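The search for Kaisu Nurmi began on Sat 6 June, when she failed to come home from an evening walk on the river path at Zekulthorpe. Her car was found locked beside the old Kovov works, 459 metres from the weir.

Police divers spent five days in the water. More than 100 people from the town walked the banks, most of them before work, and the path stayed closed to the public until July.

The river was high that week after rain in the hills. Officers checked the locks first, then the culvert under Ruangrit Lane, where the current slows and branches tend to gather.

The case remains open. Detectives have taken 747 statements and still want to hear from anyone who used the path after eight that evening.
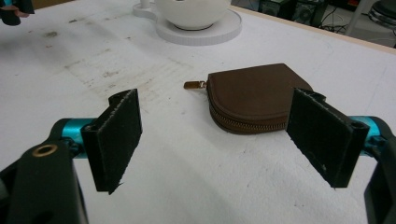
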